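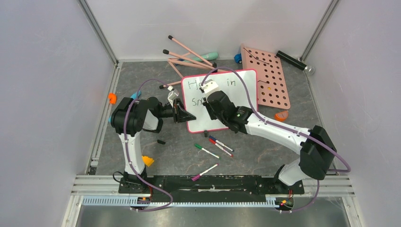

Two-arm cell with whiteboard task. Vernar Institute, Pramanik Building.

Call for participants: Rerus working group on good practice in two-arm robot cells

The Vernar Institute invites applications from people who operate, maintain, supervise or assess small robot cells to join the Rerus working group. The group will review and complete a draft code of practice for cells in which two arms share one work surface. Applications close on Fri 5 January.

Background

Most of the rules our member sites follow were written for single arms doing one repeated job. Cells of the kind covered by Rerus are used differently. Two arms may hold, steady or mark the same object, the task may change several times in a day, and staff reach into the enclosure between runs to set things out again. Sites have each written their own instructions for this work, and these do not agree on such basic matters as who may clear a stop, or what may be left on the surface when the arms are live.

The current draft of the code runs to four parts: the cell and its enclosure; cables and fixings; objects on the work surface; and the conduct and recording of runs. It draws on 1,196 incident and near-miss notes sent in by member sites through the Filtus reporting form. Many of these concern minor events, such as a cable snagging at the wrist or a loose cap found under a fixture. The drafting team considers that minor events of this type deserve clearer rules than they have had so far.

What participants will do

Participants will read the draft in full and return written comments on each part. They will also attend three review days at the Pramanik Building, at which selected clauses will be tried out at a working cell. On these days participants will work in pairs, one carrying out the clause as written and the other noting any point at which the wording is unclear, cannot be followed, or could be followed in more than one way.

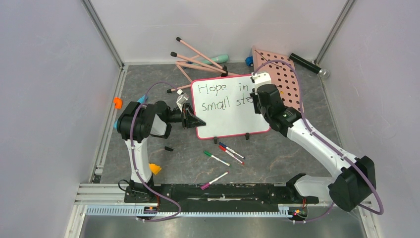
Particular attention will be given to Part 3, on objects on the work surface. The draft asks that every item within reach of either arm be entered on the task sheet, whether or not the task calls for it, and that pens, caps and other small parts be accounted for at the end of each run. Some sites have told us that this is too heavy a burden where surroundings are varied on purpose. Others would like the rule to go further. The working group will be asked to recommend a final wording.

Part 2 is also open to substantial change. It deals with the length of free cable allowed along a moving arm, the spacing of ties, and the checks to be made before the first run of a shift.

Who may apply

Applicants should have worked with robot arms in a laboratory, workshop, training centre or production setting within the past two years. No formal qualification is required. We particularly wish to hear from operators and technicians, who were under-represented in the first round of consultation. Safety assessors and trainers are also welcome. Staff of firms that sell robot arms or grippers may apply, but must declare this interest and will not vote on clauses concerning equipment.

Applicants must be able to read and comment on technical documents in English. Those who need adjustments in order to attend or take part should say so when applying. Details will be shared only with the staff arranging the review days.

Payment and expenses

Each participant will receive a fee of £800 on completion of the written comments and all review days. Standard-class travel and one night's accommodation for each review day will be refunded on production of receipts. Where a participant attends in paid working time, the fee may be paid to the employer instead.

How to apply

Please send a statement of no more than one page, setting out your experience and the part or parts of the code on which you feel best able to comment, together with the name of one referee. Applications should be addressed to Brijesh Garg, Rerus Secretary, Vernar Institute, Pramanik Building, and marked "Working group". Late applications will be placed on a reserve list.

All applicants will receive a written reply. Successful applicants will be sent the draft code and a confidentiality form, which must be signed and returned before the first review day. The final code is due to be published in September, and participants will be named in it unless they ask not to be.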